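Moving shared family photos off an old NAS, keep folder dates?

Asked by Stella Temba
Tags: backup, nas, photos, file dates
3 answers

Ok so I inherited the family photo archive when my uncle moved. It's on an old Saltine NAS, two bays, maybe from before I finished high school. 270 GB of pictures and a pile of scanned letters. I got a new box (Hatard, the small one) and want everything on there before the old one gives up.

Problem. I copied one folder as a test, dragging it over from my Windows laptop, and all the folder dates changed to today. Files look ok, modified date is right, but "date created" is today on every single one. My aunt sorts by date created. She will call me.

Also some of the file names have Swahili and Latvian characters in them (long story, two sides of the family) and a few came out with question marks.

What I tried:
- drag and drop, see above
- the Saltine "migrate" button, which wants a login for a web service that doesn't exist anymore
- copying to a USB stick first, same thing with the dates and it took all night

Is there a way to do this that keeps the dates AND the names? I'm ok with typing commands if someone tells me exactly what to type. Not ok with taking anything apart.

Thanks in advance

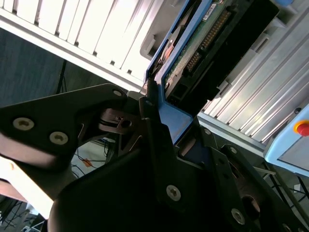
Forgot to say, both boxes are plugged into the same router by cable. Laptop is on wifi but I can plug it in. The old one gets slow after an hour or so and the web page for it stops loading, but the files are still there if I wait.

Answer from Kyrylo Holovko
Accepted answer

Don't drag and drop. Explorer makes new folders on the other side and stamps them with now. Use robocopy, it's already in Windows.

Open a command prompt, then:

robocopy \\OLDBOX\photos \\NEWBOX\photos /E /COPY:DAT /DCOPY:DAT /R:3 /W:10 /LOG:C:\temp\copy.txt

Change OLDBOX and NEWBOX to whatever yours are called. Make the C:\temp folder first or it complains about the log.

/E is all subfolders, including empty ones. /COPY:DAT is data, attributes, timestamps for the files. /DCOPY:DAT is the same for folders and that's the one you were missing. /R:3 means try 3 times on a bad file and then move on, the default is a million and it'll sit there till November.

If it dies halfway just run the same line again. It skips what's already there. With your old box going to sleep after an hour I'd do one year at a time, so \photos\1998 and so on, on both sides.

Plug the laptop in. Everything goes through it, so wifi will be painfull.

Created date: robocopy sends it over, but whether the new box stores it depends on the box. Try one small folder and look before you do the lot. If it doesn't stick, tell your aunt to sort by "date taken", that's inside the photo itself and copying doesnt touch it. Won't help for the scanned letters.

Names: are they question marks on the old box too, or only after the copy? If it's only after, check the new box for a character set setting and make sure it's UTF-8. If they're already broken on the old one then copying won't fix them, rename by hand.

Leave the old one alone until you've opened a bunch of files from different years. At least 50. Then leave it alone some more.

Comments

Stella Temba: Test folder kept both dates!! Names were only broken on the stick, which I guess was formatted weird. Running 1998 now.

Kyrylo Holovko: good. check the log at the end, there's a FAILED column at the bottom, you want zeros

Answer from Baiba Pētersons

I used rsync for mine, from the new box straight to the old one so the laptop isnt involved. Much faster. You need SSH turned on in both, in settings somewhere. Then rsync -a --progress and the two paths. Keeps modified times. Not created, so maybe no good for the aunt.

For the Latvian letters, if it's ā coming out as two junk characters that's a different problem from question marks and you can fix those with convmv. Question marks mean the letter is gone.

Answer from Erick Muriithi

just zip it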